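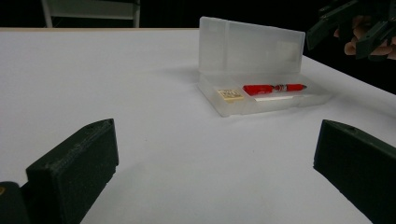
Robot Learning, Handout 8
Learning from hand-held demonstrations: what the results do and don't show
Ledard course notes, revised June 2020

Read these notes before the session and bring the Jellstead results table with you. You don't need the appendix on camera calibration.

1. The claim

The method goes like this. A person holds a gripper tool with a camera on it and does a household or desk job by hand. The camera records what the fingers are near, and software works out how the tool moved. A policy is trained to turn pictures into motions. Afterwards the same sort of gripper goes on a robot arm and the policy is run. No robot is needed while the demonstrations are being made, so they're cheap and can be made wherever there's a table.

The strong form of the claim is that the arm then does the job as well as the person did. The weak form is that the arm does something useful more often than it would have done with no such data. Most papers in this line prove the weak form and are written up in the language of the strong one. Keep the two apart in your notes.

2. The worked case

We use the pencil case task from the Bakilana set all the way through. A case with a hinged lid is on a table, a pen goes in the tray, and the lid gets closed. Two hand-held grippers are used, one in each hand. It's a good teaching case because it looks trivial and has several nasty parts.

The plastic is see-through. Any depth estimate from the camera will be poor on the walls and lid, and the policy has to make do with edges and bright rims. On a white table there's little contrast to help. A red pen, on the other hand, is a gift. If you wanted to make the picking part easy without saying so, you'd choose a bright red pen on a pale background. I don't say anyone did it on purpose. I do say that the write-up reports no trials with a grey pen or a clear one, and I'd want those before believing the word "general" in its title.

The lid is the other trouble. An open lid moves when it's touched, and it hides part of whatever is behind it. A person feels the hinge push back through the handle. The camera doesn't feel anything. Whatever the demonstrator did in response to that push is in the data only as a small change of path, with its cause left out.

3. Where the demonstrations went

The set began as 367 recordings. The number used for training is 179. More than half were dropped, and the report gives the matter one sentence: recordings were removed "where tracking failed or the demonstration was of low quality".

These are two very different reasons. Tracking failure is a fault of the equipment. If it happens at random, dropping those recordings costs you data and little else. It rarely happens at random, though. It happens when the tool moves fast, when the view is mostly blank tabletop, or when one gripper gets in the way of the other. So the recordings that survive are the slow, tidy ones, and the policy never sees what a quick recovery looks like.

"Low quality" is worse, as it isn't defined. Was a demonstration low quality if the pen was dropped and picked up again? Those are the recordings I'd most like to have kept. A policy that has only seen clean runs has no idea what to do one second after its first mistake.

For the session: write down a rule for rejecting recordings that two people could apply separately and agree on. Keep it to four lines. It's harder than it sounds.

4. The results

Each condition was tested eight times. The headline is a clean sweep in the training layout, eight out of eight, and four out of eight with the table in a different room.

Take the clean sweep first. Suppose the true success rate is seven in ten. The chance of getting eight successes in a row is 0.7 multiplied by itself eight times, a little under 0.06. That's unlikely, but not so unlikely that you should bet a warehouse on it. Now remember how many conditions are usually tried before a paper is written, and that the best one goes in the abstract.

The second result tells us very little at all. With four out of eight, the usual exact 95 per cent interval runs from below one in five to above four in five. The authors say the policy "transfers well". The data would sit just as happily with a policy that fails three times out of four. I would have no quarrel with "it worked four times out of eight in one other room". That is a finding, and a mildly encouraging one.

Check too what counted as a success. In the Bakilana protocol a trial succeeds if the pen is in the case and the lid is down when time is called. It doesn't matter which compartment the pen is in, whether the case was shoved across the table, or whether the lid fell shut on its own after a knock. Jellstead re-scored the same videos with a stricter rule, and the four in the other room became two. The clean sweep lost one. Same robot, same runs, same footage.

5. The person and the arm

There's a gap between the hand-held tool and the mounted one that these papers tend to step over. A wrist can take poses that the arm can't reach without its elbow going through the table. A person also holds the tool slightly differently each time and leans in when the job gets fiddly, so the camera comes closer at exactly the hard moments. The arm will copy that if it can. When it can't, the controller does its best, the picture changes, and the policy is now looking at something it hasn't been trained on.

Then there's what the camera sees besides the job. With two hand-held grippers, each camera will at times have the other tool in view, and fingers wrapped round the tool as well. On the robot there are no fingers. Does this matter? The authors say it makes no difference, and cite no test. Zultudau did run one, masking the far tool in training, and found a small improvement on one task and a small loss on another. With trial counts like these I'd call that nothing either way. The question is open.

Background deserves the same doubt. A dark room behind a white table is a very clean place to work. It may be that the policy has learnt about pens and lids. It may be that it has learnt about a bright rim against a dark patch, and half the drop in the second room is simply the lights being on. One afternoon with a lamp and a patterned tablecloth would have told us.

6. What I do think has been shown

It would be unfair to leave it there. The cost argument holds up. Recording by hand is much quicker than steering an arm from a console, and I've not seen anyone who has tried both dispute it. The policies also do sensible things on the way to the object: they approach the case from the open side, and the fingers start to close in the right place. What's unproven is the last centimetre and the business with the lid, where touch matters.

There's also a comparison missing which nearly every group could afford. Train the same model on the same number of demonstrations made by steering the arm, then test both in the same layouts. If the hand-made data comes out level, the method has won, given the price. I looked through the supplement for this in October and again when revising these notes, and it still isn't there.

7. To prepare

Work out the exact interval for seven out of eight, by hand or with any package, and say in one plain sentence what it means.

Find one place in the Bakilana report where a limit of the equipment is described as a choice of design.

Design a test for the pencil case task in which the colour of the pen, the background and the starting angle of the lid all change. You have forty trials in total. Say which comparison you're giving up, and why you can live without it.

Optional, for those doing the project: score a batch of the videos with the loose rule and then the strict one, without looking at your first set of marks. Bring both sheets.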